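Section 4. Setting up the cloth station (Haruna arm, Plundach finger set)

Read this section before you touch the teach pendant. The quick-start card that comes in the box says the station can be set up "in minutes". I have not managed that, and I would treat any figure printed on that card with suspicion.

4.1 Before you start

1. Switch the arm to manual and press the stop button on the base.
2. Spread the cloth over the table. Pull it square at the corners.
3. Put the round blue dish near the middle with its small side pocket towards the lower left, as seen by the overhead camera.
4. Lay the yellow block above the dish, at a slant, with a strip of bare cloth between the two.

Note: Flaso, the control software, offers a "flat surface" tick box. Leave it off. It assumes a table top, and a creased cloth is not one.

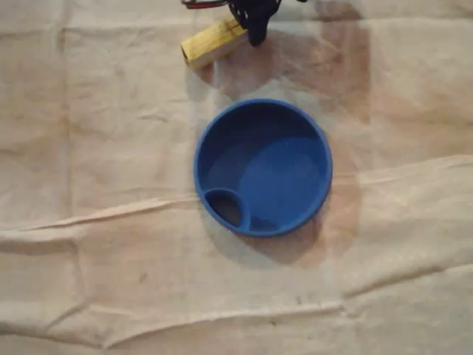 Pankaj Awasthi
Cell maintenance, Graltbridge workshop

4.2 Setting the finger height

1. Release the stop button and jog the arm until the gripper is over the right-hand end of the block.
2. Lower it in single steps. Keep your free hand on the stop button.
3. Stop when the fingertip is just clear of the wood. Judge this by eye from the side of the table. The overhead view is no use for height, whatever the brochure says.
4. Save the position as HOVER.
5. Lower again until the fingers sit either side of the block, and save as GRIP.

Caution: Do not use the automatic touch-off on cloth. It waits for a firm contact, and a fold will give way before it gets one. The fingers then carry on down into the table.

Note: The factory height value is 3,404. Ours ended up at 1,939 with the same model of arm and the same fingers. Write down your own value and ignore both of these.

4.3 Checking the grip

1. Run the GRIP move at the slowest speed, 11 on the Flaso slider.
2. Close the fingers, lift a little, and hold.
3. Lower the block, open the fingers and go back to HOVER.
4. Repeat 30 times. The supplier asks for three, which I do not think proves anything.

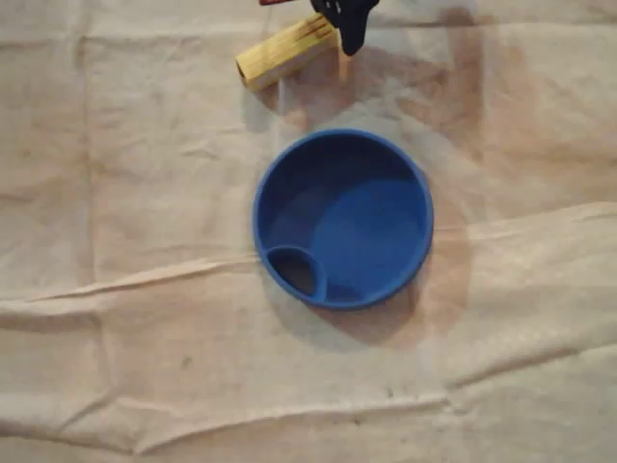

If the block turns as the fingers close, the grip is too near the end. Move both saved positions a small way towards the middle of the block and start the count again. Do not raise the grip force to cure it. More force hides the fault for a while and wears the finger covers.

4.4 Looking after the station

Marks on the cloth are not a reason to change it, provided the camera still finds the dish and the block. Change it if it tears or if the fingers snag. After a change, repeat 4.2 from the start, even if the new cloth is the same make.

Check the gripper wires by hand each week with the power off. Flaso reports a "cable health" score. In May it showed full marks with a connector hanging half out, so I no longer look at it.

Heights in this section last checked 25th July.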